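# The Second Life of the Church Hall Floor

In the winter of her first year in Tula, Itzel Camacho paid for a floor she had never seen. It was stacked in a barn outside Medrano, 700 square feet of hard maple pulled out of a church basement, and the seller would not let anyone unstack it until the check cleared.

"I had a flashlight and I could see the ends of the boards," she says. "The ends looked fine. The ends always look fine."

About a third of it had been wet at some point and had turned gray halfway through. She used what was left to floor two bedrooms and a hallway, and she has been buying and selling old flooring ever since. Her yard sits behind a tire shop on the east side of town, with three open sheds, a shipping container that serves as an office, and a moisture meter hanging on a nail by the door.

Salvaged flooring used to be something people took home from a demolition site if they happened to have a truck. It is now a regular trade, with regular prices, and in many towns it costs more than new wood. Buyers want boards that are wide, long and close-grained, cut from older trees than the ones sawn today. They also want the nail holes. A few years ago, Camacho filled nail holes before she sold a board. Customers began asking her to stop.

## Where the wood comes from

Most of what passes through the yard was put down before the Second World War. Houses supply some of it, but houses are slow work. The rooms are small, the boards are short, and closets and radiators get in the way. Crews would much prefer a gymnasium, a school, a dance hall or a mill.

The school in Brorneck is a good case. The building had been shut for 15 years when the town voted to take it down, and the gym on the ground floor still had its original maple under two layers of carpet glue. Camacho's crew of four spent most of July on their knees there. They started along one wall, cut out a single sacrificial row with a circular saw, and worked across the room from that gap, lifting each board from the tongue side with flat bars.

The first row is always lost. After that, a careful crew can save most of a floor if the subfloor lets go of the nails. In Brorneck it did, except in a strip near the old boiler room where decades of heat had made the maple brittle. Boards there broke at every nail, and the crew gave up on the strip after a morning and sent it out with the plaster.

Every board that came up had 50 or more years of floor wax on its face, and the wax had mixed with dirt to form a dark skin. The painted lines of the basketball court were under that. Camacho numbered the boards from the center circle in chalk, thinking that someone would want to lay it again as it was. She still has it. People like to look at it, and then they buy plain boards.

## Pulling nails

Denailing takes longer than anything else and pays the least. A floor nail goes in at an angle through the tongue, and when the board comes up the nail usually comes with it, point out. The cleanest way to remove it is to drive it back from the point with a pneumatic punch until the head stands proud, then pull it with nippers. Done well, this leaves a small hole that will be hidden in the joint when the board is laid again.

Fulgencio Huerta has pulled nails at the yard for six years. Before that he framed houses. He works standing, with the board clamped at the height of his belt, and he goes over each one with a magnet afterward, then a handheld metal detector, then his palm.

"The detector finds the big ones," he says. "A broken-off tip, a staple leg from the carpet, it can miss that. Your hand won't miss it."

He wears a glove on the left hand and none on the right. He has had a tetanus shot on schedule every time, and he keeps the card in his wallet.

A missed nail is expensive. Planer knives cost real money, and a nick in one leaves a raised line down every board that follows. Camacho sends her wood out to a mill that runs an old Keneo planer and bills customers for new knives when their lumber damages a set. She has paid that bill twice. Both times the culprit was a finish nail driven in by a homeowner trying to stop a squeak.

## Letting it rest

Old wood is dry, but it is not always as dry as people think. A board that has been in a heated building for eighty years will take up moisture in an open shed within weeks. It will give that moisture back once it goes into a living room, and it will shrink as it does. If it has been nailed down in the meantime, the gaps will show up by midwinter.

Camacho tells buyers to stack the boards in the room where they will be used, with thin strips of wood between the layers so air can move, and to leave them for at least two weeks with the heat or air conditioning set the way they normally live. Some buyers do it. She gets phone calls in January from the ones who don't.

Thickness is the other thing to check. A floor that has been sanded several times may have lost a good part of the wood above the tongue. Once that layer gets too thin, the top edge of the groove begins to curl and splinter underfoot. She measures it with a small steel ruler and will not sell a board as flooring if there is less than an eighth of an inch left.

Those thin boards used to go for kindling. Now they are sorted into a separate stack for walls and ceilings, where nobody walks, and for the backs of shelves.

## What it costs

A customer came in last spring with a sketch of a kitchen and dining room on the back of an electric bill. The two rooms came to 246 square feet. Camacho told her to buy for waste as well, since old boards have bad ends, split tongues and the odd burn mark, and the customer went home with the better part of a pallet.

The wood was a mix of lengths out of the Brorneck gym, and it cost her a little more than new maple from a store would have. The installer charged extra too. Many installers do, and some will refuse salvaged wood outright. Old boards vary in width by the thickness of a fingernail from one batch to another, so the installer has to sort them into rows before laying anything. A room that takes two days in new wood can take four.

Finishing is where buyers can save. A floor that was milled flat and laid tight may only need a light screening and oil. Sanding it down to bare, bright wood removes the color people paid for. Maple goes from cream to a deep honey with age, and the change is mostly near the surface. Camacho has watched customers choose boards for their color, sand the color away, and then buy a stain to bring it back.

She also gets asked about old finishes and lead. Clear finishes on old floors were usually shellac or varnish, but painted borders were common, and the paint on a border from before 1978 should be tested. The yard keeps test swabs in the office and will not plane a board that comes up positive. Those are cut off or thrown out.

## Other uses

Flooring does not have to go back on a floor. Strips of hard maple set on edge and glued together make a thick, heavy slab, and that is how counters and workbenches were built for a long time. Bowling lanes were made the same way, with nails in place of some of the glue, and a section of lane is still one of the best bench tops anyone can buy, if they have the help to move it.

Short boards suit this kind of work. A two-foot length is a nuisance in a floor and perfectly good in a bench, provided the joints are staggered. The groove and tongue both have to come off first, and that leaves a strip barely two inches wide in most cases. Huerta has built three tops from shorts that were headed for the scrap bin. One is his denailing bench, one is in his sister's kitchen, and the third went to a man who ties fishing flies.

He flattens them by hand with a long plane, working across the grain and then along it, and he wipes on mineral oil until the wood stops taking it. 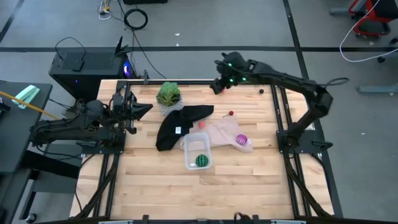
Oil has to be renewed, every few months at first and then once or twice a year. A bench that gets neglected will look dull and feel rough, and water will begin to leave rings. Light sanding and another coat will usually bring it around. Huerta does his own in the fall, when the yard is quiet and the sheds are full, and leaves it overnight with the excess wiped off and the rags spread flat on the gravel outside.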